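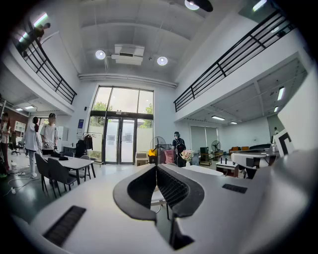
Tips for big open rooms, and which ones I'd ignore

Every list of advice for a tall room starts with plants. Get a tree, they say, it will "soften" the space. I have read this so many times that I went and priced a decent tree, and it was $132 before the pot. The room was still tall.

Start with coats. A plain clothes rack on the floor near the door does more than any built-in closet you'll be talked into. People use what they can see. Leave a third of the rail free or it turns into storage.

Glass doors and tall windows: skip the special sprays. I tried Kosonholm, then Ballex, then water with a drop of dish soap, and I couldn't tell the panes apart. Do the inside on a cloudy day. Sun dries the soap before you get to it.

Railings on an upper floor collect dust on the side you never look at. Run an old sock along the underside. 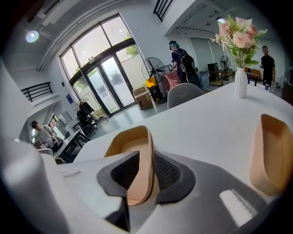
Anastasia Moschos

Long white tables are sold as easy to keep clean. I doubt the people who write that own one. Wipe along the length, never in circles, and do it again with a dry cloth. A matte top shows every swirl.

Artificial flowers are fine by me, whatever the magazines think, but "no care needed" is nonsense. Pink roses go gray with dust. A hair dryer on cool for 90 seconds gets most of it out. Put the vase toward one end of the table so people can talk across the middle.

A pedestal fan needs its cage wiped before the warm weather. Unplug it first. In August it's too late, you've already blown the fluff over everything.

Light gray upholstery: vacuum the top edge of the chair back, where hands go. I have no faith in the fabric guards. Mine wore off in 3 weeks.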